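Search this site Go

Resetting the finger zero and grasp height on the bowl-and-cup cell
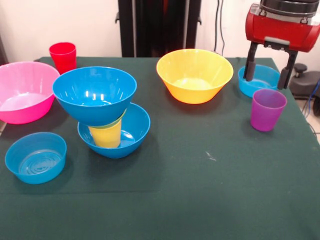
Gripper at the rim of a blue bowl, back right of the table. Fingers open.

Written by Dalia Naciri. Last revised Aug 26, 2024.

This procedure covers the two-finger gripper on the tableware cell. Carry it out after changing a finger pad, after any collision, and whenever the Rinduseo log shows error 3772 (finger position out of range). It replaces the June version, which set the height from the bare table and left the fingers low once the cloth was back on.

You will need a 2 mm hex key, a steel rule, a lint-free wipe and one of the shallower blue bowls. Do not use the large bowls for this check. Their sides flare and the rim is higher, so the height you record will be wrong for everything else.

Before you start

Stop the running program and switch the controller to manual at reduced speed. Check that the emergency stop is within reach of the person holding the pendant. Leave the cloth on the table and smooth it by hand. A fold under the bowl will tilt the rim.

Setting the finger zero

1. Raise the gripper well clear of the tableware.
2. Wipe both finger pads. Look for nicks along the inner edge and replace the pads as a pair if you find any.
3. Close the fingers at the lowest force setting. The pads should meet along their full length.
4. If one pad touches first, loosen the two screws on that finger, let it settle against the other and retighten. Do not force it with the hex key.
5. With the fingers closed, open the Ekeck tool page and select Set Zero.
6. Open and close the fingers 10 times, then read the closed position. It should return to zero. If it drifts, the finger screws are still loose -- go back to step 4.

Setting the grasp height

1. Stand the blue bowl upright near the back right corner. This is the far end of the reach, where an error in the wrist angle shows up most clearly.
2. Open the fingers fully and bring the gripper over the bowl.
3. Jog down slowly until the fingertips are level with the rim, one on either side. Stop there.
4. Check the gap between each finger and the rim with the rule. The two gaps should match. Correct any difference by moving the gripper sideways, never by pushing the bowl.
5. Save this point as RIM_REF.
6. Jog down a further 2 mm and confirm that neither finger touches the plastic. Return to RIM_REF before closing the program page.

Checking against the other items

Run the single-pick test on an upright cup, then on a bowl standing by itself. Leave stacked items until last. A tilted bowl on top of a stack has no level rim, and a poor grasp there tells you nothing about the zero.

If the cups pick cleanly and the bowls do not, repeat the height section only. If both fail, check the mount screws above the gripper body before touching any saved values.

Cables

Move the arm by hand control to each corner of the table and watch the cables throughout. None should pull tight or come between the fingers and the table. Reginald Castellanos has the routing drawing if a clip needs to be moved.

Record the new zero and RIM_REF in the cell log with your initials. Magdy Farouk needs both values before the cell goes back to automatic.

2 comments | 10 shares

Contact | Copyright Salilex | Back to top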